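The Weight of the Ferry Bell
posted July 22, 2026

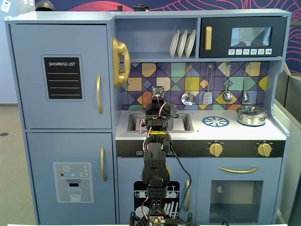 Play kitchen, light blue, gold phone on the side of the fridge.

Aslı Keskin missed the last ferry by the length of a cigarette she didn't even finish.

She stood on the slip at Zurkitbridge with her bag and the box. Engine noise going away. Lights going away. The man in the ticket window was already pulling the shutter.

"Next one?"

"Morning."

"What time morning?"

"When it's light," he said, and down it came.

So. A night in Zurkitbridge. She'd lived here till she was nineteen and couldn't think of one door to knock on. Her aunt's place sold. The school flats gone. There was the Tinddale, if the Tinddale still had rooms, and it did, the sign was lit, half of it anyway. TIND.

Ojārs Lūse was behind the desk. Older. Much older, thinner in the neck. Same brown cardigan or one just like it. He didn't know her. Or he did and was waiting.

"One night," she said.

"Ninety. Breakfast is toast."

"Ninety for this?"

"You can sleep on the slip for nothing."

She paid. He counted it twice, wrote something in the book, turned the book around for her to sign. She signed it Keskin and watched him read it upside down.

"Huh," said Ojārs.

"Yeah."

"You're the one with the bell."

She put the box on the desk. It was heavier than it looked, everyone said so, the bus driver had said so that afternoon. She'd carried it from Nevatau on two buses and the handles had cut her fingers red.

He didn't touch it. He got up, went around, locked the front door, came back. Sat. Got up again and switched the radio off.

"Is it in there?"

"It's in there."

"Thirty years," he said.

"Twenty-six."

"Felt like thirty. We had a whistle after. Then a recording of a bell. You know what that's like? A recording?"

She didn't say anything. What do you say. She'd been seventeen, it was March, there was ice on the rails, and four of them had gone out to the old boat on a dare with a wrench from Zariņš' garage. The other three ran when the light came on. She was the one holding it. So she was the one who kept it, under a bed, then in a closet, then in a storage unit in Nevatau, number 1220, which she'd paid for month after month like a second, smaller rent. She had moved apartments so many times. The bell stayed put. In all those years she'd opened the unit maybe a handful of times and never once taken off the blanket.

"Why now?" he said.

"They're closing the storage place."

He laughed. A bark, just one. "That's it?"

"That's it. I could tell you something nicer."

"No, no. I like that one."

He made tea in the back. She heard him bang around, drop a spoon, swear at it. The lobby hadn't changed or had changed back. Same fern. Same map of the strait with the pin in it where the hotel was, as if guests might've arrived without noticing. On the wall by the stairs were the boat pictures, framed, the old ferry in every kind of weather. She went and looked. In the early ones you could see the bell up front under its little roof. In the later ones just the roof.

The tea was terrible. They both drank it.

"Captain died," Ojārs said. "You heard?"

"No."

"He did. Winter before last. He always said kids took it. The company said scrap men, put it on the insurance. Thirty-two hundred and seven, they got. 3207. I remember becuase he used to say the number. Like a curse word. Somebody'd cut him off in the parking lot, three two oh seven!"

"Was he angry?"

"At the company. At kids, not really. He said he hoped they rang it."

She looked at the box.

"I never did," she said. "I was scared somebody'd hear."

"All this time?"

"It was in a blanket."

Ojārs put his cup down on the guest book. Left a ring on her name. He rubbed at it with his sleeve and made it worse.

"Well," he said.

"It's midnight."

"It's my hotel."

"You've got guests."

"I've got you and a man who sells pumps."

The tape was old and came off in strings. Then the flaps, then the blanket, which was blue once, her aunt's, she'd forgotten that. It still smelled like her aunt's hall. That got her, stupidly, more than the bell did. She had to stop and hold on to the desk a minute. He looked at the fern and let her.

The bell was green in the creases and dull everywhere else. Smaller than she'd carried it in her head. There was a scratch where the wrench had slipped, bright back then, gone dark now.

It took both of them to lift. They went out the side door, him walking backward and telling her step, step, there's a step, and across the road to the slip, no cars, no one. The water slapped around underneath. There was a bracket on the mooring post for a lantern that hadn't hung there in years and they got the bell onto it on the third try. Ojārs skinned a knuckle. He stood sucking it and nodded at the rope.

There wasn't a rope. She used her scarf.

"Go on," he said.

She thought she would feel something first. Some kind of run up to it. But her arms were tired and it was cold and she wanted to be in bed, so she just pulled.

It was loud. God it was loud. It went out flat across the water and hit the far side and came back smaller, and a dog started, and a second dog. A light went on over the bakery. Another up the hill. Upstairs in the Tinddale a window banged open and the pump man said a word and then said, "What is that?"

"It's the ferry!" Ojārs yelled up at him.

"There's no ferry!"

"I know that!"

More lights. A woman in a robe had come out onto the bakery steps with her hand flat on her chest, and she was looking right at them, at the post, and Aslı's stomach dropped exactly like it had at seventeen. Her legs said go. Her bag was inside. She could leave the bag.

"Again," the woman called down. "Do it again, I wasn't awake."

Ojārs was wiping his face with the cardigan sleeve.

Aslı got a better grip on the scarf and pulled.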